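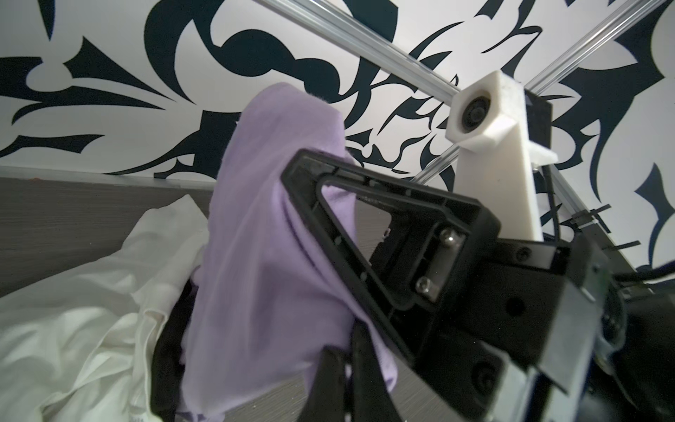
2 min read

I've been meaning to write about the folding arm since it came to us in January, and every time I sat down to do it I ended up writing about something else (the tea, mostly, or the bus). So I'll start with the question my sister keeps asking, which is whether I still have a job. I do! It has a different shape now, and some days I like the shape and some days I go home quite cross.

I used to fold. At Hulero everything that comes in has to be picked out of a heap, shaken, looked over and folded, and on a good shift I got through 500 pieces and could tell you very little about any of them afterwards. My hands did it and my head went off to plan the garden. The arm manages 200 in the same time, so you can put away any picture of a machine racing ahead of us. It's slow and careful, and it takes hold of a soft purple top between its black fingers much as I'd pick up somebody else's sleeping cat.

What I do now is stand beside it. I lay the clothes out, I watch where it pinches, and I write down what went wrong in a program called Trullico, which has a great many drop-down menus and still no entry for "sleeve inside other sleeve". There are two of us on each arm, and we swap over after lunch so that neither of us gets stuck with the menus all day. I had to learn to describe things I'd only ever done. Where do you take hold of a T-shirt when you can't see which end is the neck? I'd been doing it for years and I had to go and stand over a heap and watch my own fingers to find out.

The heaps are the hard part, and I've grown rather fond of them. One thing gets swallowed by another, black inside white, and a person just gives it a tug and knows from the weight what's coming out. The arm has to work from what it can see, and dark cloth down in a hollow gives it precious little to go on.

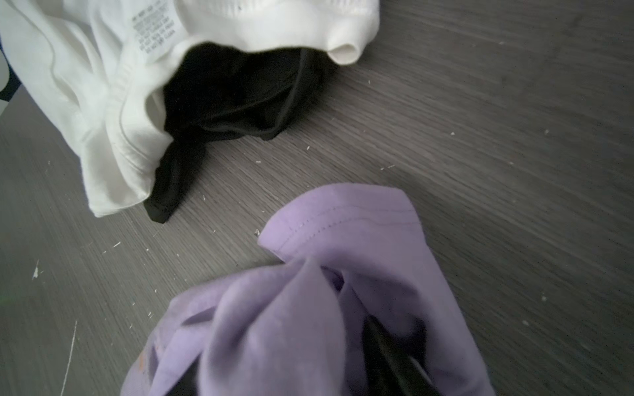
Libor Hrubý thinks I'm far too cheerful about all this, and told me over the sandwiches that teaching a machine our knack is a skill we ought to be paid for, and that so far our wage slips say "operative" just as they did before. I hadn't an answer for him. I've asked for the job title to be looked at, and I've been told it will come up when the contract with Lenz is renewed.

I do miss the quiet in my head. Watching takes more out of you than folding does, and the garden has suffered for it. But my wrists have stopped aching at night, and I'd forgotten they weren't supposed to. Next month they want me to show the new starters how to lay out a heap, so I'd better go and find my notes.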